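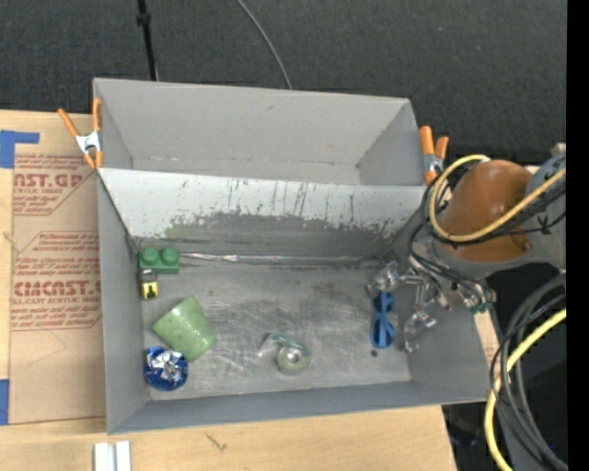
Eero Miettinen has spent most of his working life putting finishes on metal, and for the past several years he has been taking them off again. His shop, Rornora, repairs and refinishes household and workshop pieces in Clullstead, and most of what comes through the door was painted by somebody else first. White is the color he sees most. A white coating that has scratched and chipped until the bare gray metal shows along a ragged edge is, he says, an ordinary day's work. "People think the paint wore out. Usually the paint was fine. It never had a good hold on the metal to begin with."

Miettinen learned the trade at Sistden, a maker of office cabinets, where he started in August at the age of nineteen and was put on the washing line. He hung parts on hooks and rinsed them before they went to the spray booth. "I wanted to be in the booth. They kept me on washing for two years. I was annoyed then, but that was the part worth learning."

He still spends more hours on cleaning than on coating. Grease comes off first, then loose paint, then rust if there is any. He sands by hand where he can reach and uses a small blasting cabinet for the rest. Customers sometimes ask him to skip the stripping and spray over what is there. He will do it for a garden chair, with a note on the invoice saying he doesn't expect it to last. He won't do it for anything that gets daily use.

"If the old layer is lifting, the new layer goes with it," he says. "You've paid me twice then, and you're mad at me both times."

The shop took in 155 jobs last year. The largest was for Rattanakul, a family restaurant that wanted its kitchen shelving stripped and recoated without closing. Miettinen collected the shelves in batches after the evening service and brought them back before the weekend. The bill came to $2,242, a little over what he had quoted, and he says the owners were good about it. The small jobs are often a single item, such as a mailbox or a bread box. His minimum charge is $50.

He is careful about old paint. Anything that might contain lead gets tested before he touches it with sandpaper, and he sends people away with a test kit if they plan to do the work themselves. He also asks what the piece is going to be used for. Some coatings that hold up well on a tool chest have no business near food.

For someone working at home, his advice is short. Wash the piece with dish soap and let it dry overnight. Sand until the edges of the chips feel smooth under a fingertip. Use a primer made for bare metal, put on two thin coats of paint, and leave it alone for a week, even if it feels dry the next morning.

"The week is where they go wrong," he says. "It's dry, so they load it up, and then there's a ring in it."

Miettinen has no plans to expand. He had a helper for a while, who left for a job with better hours, and he hasn't looked for another. He does want a bigger oven. The one he has won't take a full-size door, and he turns down a door every month or so.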